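# Playtesters wanted: Voldale, closed build 2
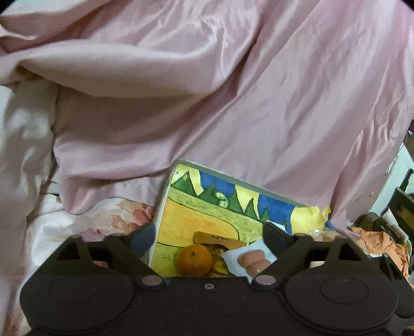 *Pink satin, folded and creased.*

Tralberg is looking for playtesters for Voldale, a side-scrolling precision platformer for PC. The current build contains 8 chapters and a level editor. We need data on difficulty, input timing and checkpoint spacing before the level layouts are locked in March.

## What the work involves

- One remote session per week, Tuesday evening, two hours
- Playing assigned chapters from a clean save, without guides
- Submitting the session log and a short written report by noon the next day
- Repeating selected rooms with changed jump-buffer and coyote-time values

The build records deaths, retries, room times and controller input. It does not record voice or video. The previous test logged 3,677 deaths in chapter four alone, most of them in the two rooms after the second elevator. Those rooms have been rebuilt and will be the first assignment.

## Requirements

- Windows PC able to hold 60 frames per second at 1080p
- Wired controller (keyboard players are also needed – state this when you apply)
- Age 18 or over
- Written English good enough for a bug report with steps to reproduce

Prior testing experience is not required. We want a spread of skill levels, including people who have never finished a platformer. Anyone who tested our earlier game, Garrido, may apply but will be placed in a separate group.

## Terms

Testers are paid per completed session, at a flat rate set out in the agreement. A signed non-disclosure agreement is required before the build key is issued. Keys are tied to one machine.

## How to apply

Use the form on the Tralberg site. Include your controller model, display refresh rate and the last three platformers you played, finished or not. Free-text answers are limited to 1,000 characters.

Applications are read by Mitali Khondokar (test lead). Questions about the agreement go to Baltasar Mateos.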